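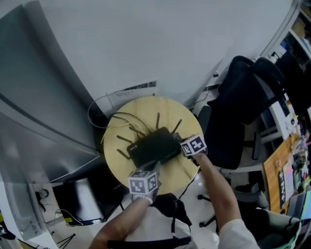 Why do towns grow up where two rivers meet?

Goods once moved far more cheaply by water than by land, so a place that could be reached from two valleys drew twice the trade.

Chapter 6
Rivers and the Places People Settle

Before railroads, a wagon on a muddy road might cover only a few miles in a day. A barge could carry many times the load with a small crew. Farmers, millers and merchants settled close to the water for this reason, and the busiest landings became market towns.

Polton is a good case to begin with. It stands where the Orkier flows into the larger Nazari, on a low ridge that stays above the spring floods. The first record of a landing there dates from 1718, when a toll was charged on grain coming down the Orkier. Wool and timber came by the other river. Traders met at the landing to exchange loads, and inns, storehouses and a Saturday market followed.

A river junction also has drawbacks. When both rivers rise together, the water backs up and spreads over the low fields — the same fields that give the best crops. The village of Prornier, 3 miles downstream, was moved to higher ground after two bad floods, and its old street plan can still be traced in the pasture.

In this chapter you will study how rivers shape the land around them, how people choose a site for a town, and why some river towns shrank once the railroad arrived. Section 2 uses a contour map of Polton. Keep a ruler and a sheet of tracing paper with you as you read it.

Terms to know: confluence, floodplain, levee, tributary, toll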